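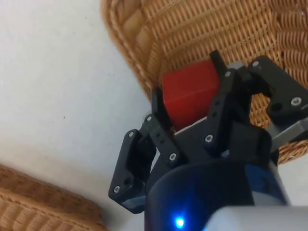

Vol. 7, p. 696

Articles Index Contributors Related entries

Hendholm sorting cell

The Hendholm sorting cell is a single-arm robotic workstation used for moving small blocks between woven baskets. It was assembled by the engineering firm Hernix at its Hendholm workshop and entered regular use in February. The cell serves as the reference installation for the Castix control software, and its maintenance schedule has been adopted with minor changes at the Quách training centre.

Layout

The cell consists of one arm, a pale work surface and wicker baskets set out on that surface. The arm ends in a dark blue wrist housing with a small blue indicator light near its lower rim. Baskets are not fixed in place. Operators set them by eye inside a marked zone, and the software finds the rims again at the start of each shift. Plastic trays were used in the first weeks of operation but were withdrawn after complaints about glare from the overhead lamps.

The blocks handled by the cell are solid-coloured cubes, of which the red type is used for acceptance tests. A test pick is made with the cube close to a basket rim, where the fingers have least room to close.

Gripper

The gripper is of the linked-finger type. Its fingers are built up from flat black plastic links joined by small metal screws, and several of the links are pierced with a row of round holes. Broader links with open cut-outs stand to the outside of the inner ones. When a cube is held, links bear on its left side while others stand along its right.

The screws are the parts most often attended to. A joint that has worked loose allows the link to lean, and the cube then turns slightly as the fingers close. Early service notes by Duyên Khương, who set up the cell for Hernix, attribute most failed picks to this cause — the software had at first been blamed.

Setting up

Commissioning takes two working days. On the first, the arm is bolted down, levelled and run without a gripper. The gripper is then fitted to the wrist and its fingers are opened and closed by hand with the power off, so that any stiffness can be felt. Each joint screw is tightened until the link moves freely without side play. Thread-locking compound is applied only after the movement has been checked.

On the second day the wrist camera is calibrated. Its view takes in the fingers as well as the baskets, and the position of the fingers in that view is stored as a reference. A later shift in this position indicates that a link has bent or that the camera mount has moved. The procedure ends with a series of test picks beside the basket rim.

Routine care

The published schedule requires a visual check of the fingers at the start of each shift and a full check of the joints after every 2530 picks. Dust and loose basket fibres are removed from the links with a dry brush. Solvents are prohibited on the plastic parts. The work surface is wiped down weekly, and specks that cannot be removed are noted in the log, as they have occasionally been mistaken by the software for small objects.

Baskets with broken strands are replaced at once. A loose strand may catch in the holes of a link and be drawn into the joint.

Repairs

The most extensive repair on record was completed on 08/12/2020, when Thu Hứa replaced a cracked outer link and the bracket beside it. The crack had started at the edge of the cut-out. Replacement links have since been made with a wider margin at that point. Worn links are kept for comparison and are not returned to service.

See also

Castix; Gripper maintenance; Hernix; Wrist camera calibration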